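Feutrage d'un jersey mérinos au séchage : température ou action mécanique ?

fibre_longue
Bonjour à tous. Je teste un jersey mérinos Koval, 281 g/m² annoncés, destiné à des sous-couches. Après cycle laine à 30 °C et séchage en tambour, programme délicat, je mesure 9 % de retrait dans le sens des colonnes, presque rien dans le sens des rangées. L'éprouvette témoin, séchée à plat, reste stable. Le fournisseur me répond que la température est en cause. Je ne suis pas convaincu.

t_maille
Quelle dimension d'éprouvette, et quel conditionnement avant mesure ? Sans passage en atmosphère normalisée, l'écart peut venir de la reprise d'humidité. Un retrait limité à une seule direction évoque d'abord une relaxation de maille. Le feutrage vrai touche en général les deux sens et s'accompagne d'une perte de définition des mailles en surface.

fibre_longue
Éprouvettes de 500 mm, repères cousus à 350 mm, quatre heures à 20 °C et 65 % d'humidité relative. La maille reste lisible à la loupe.

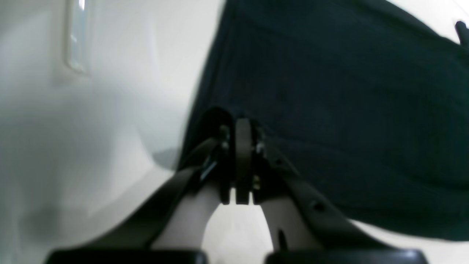
J'ajoute que le lot a reçu un traitement antifeutrage chlore-résine chez Brirngate, certificat à l'appui. Si le traitement est conforme, les écailles sont masquées et le feutrage devrait rester marginal, même avec une action mécanique soutenue.

atelier316
Le certificat porte sur un ruban de peigné, pas sur le tricot fini. J'ai déjà eu un lot conforme sur ruban et hors tolérance après teinture. Pour moi c'est bien du feutrage. Un séchage délicat brasse pendant une heure, c'est largement suffisant.

t_maille
Pas d'accord. Si les écailles accrochaient, le sens des rangées bougerait aussi. Un jersey tendu en longueur au calandrage restitue cet allongement dès qu'il est mouillé puis agité sans contrainte. Le séchage à plat ne lève qu'une partie de la tension, les frottements entre fils bloquent le reste.

atelier316
Admettons. Dans ce cas le retrait doit plafonner dès le deuxième cycle. S'il progresse encore au cinquième, c'est la fibre.

fibre_longue
Protocole retenu : cinq cycles complets, mesure après chacun, plus une série séchée en tambour à air froid pour isoler l'effet thermique. Charge complétée avec du lest polyester.

Mikside
Pensez à peser avant et après. Une hausse de masse surfacique cohérente avec la perte de longueur confirme qu'il n'y a pas de perte de fibres. Le filtre est aussi à vider entre deux cycles, la bourre renseigne.

fibre_longue
Retour après trois cycles : 9 %, puis 9,5 %, puis 9,5 %. Série à air froid : 8,5 % au premier. La température joue peu.

t_maille
Relaxation, donc. Demandez au tricoteur son taux de suralimentation à la rame.

atelier316
J'attends le cinquième cycle avant de signer.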